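Reldale Catering Services
Automation in the Kitchen: Gallery
By Melina Spanos, Workplace Change Office
October

The gallery forms part of the staff record of the automation programme at Reldale. It concerns the handling work that surrounds a meal: the setting out, sorting and putting away of utensils, which has always taken up a good share of each shift and has seldom been written down in any job description.

The programme began at the Dorow site and was extended to Bislow once the first stage had been reviewed. Grippers are used by hand in ordinary kitchens, and the recorded movements are passed to the engineering team at Tóth, who use them to prepare the machines for the same tasks. By the close of the last period 1,973 recordings had been accepted. A further 80 were returned for repeat, mostly where a task had been left unfinished.

Staff have asked what this means for their posts. No post has been removed under the present stage. Nine members of the kitchen staff have been trained in the use of the grippers, and two of them now check recordings for part of the week. Their hours at the counter have been reduced to match, and the rota has been altered so that the remaining work does not fall to the same colleagues each time.

Certain changes were not foreseen. Those who took part reported that slow, deliberate handling was more tiring to the wrist than their usual pace, and sessions have been shortened as a result — the new limit applies at both sites. Several also said that they had become more aware of how they laid a table, having been asked to do it one piece at a time. The office has noted a request that experienced staff should have a say in which tasks are put forward next, and this has been agreed in principle.

Questions about grading and pay for recording duties remain under discussion with staff representatives. A written answer will be placed on this page when it is available. Until then, recording duties are paid at the existing rate, and any member of staff may return to full kitchen duties on request to a supervisor.

Last updated: October
Contact: Workplace Change Office, Reldale
© Reldale Catering Services. All rights reserved.
Back to top 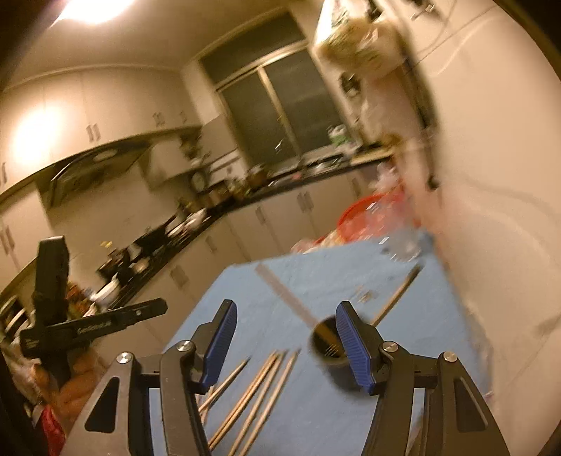 Utensil handling: gripper open over chopsticks on a blue cloth, with a black cup behind and a second gripper to the left.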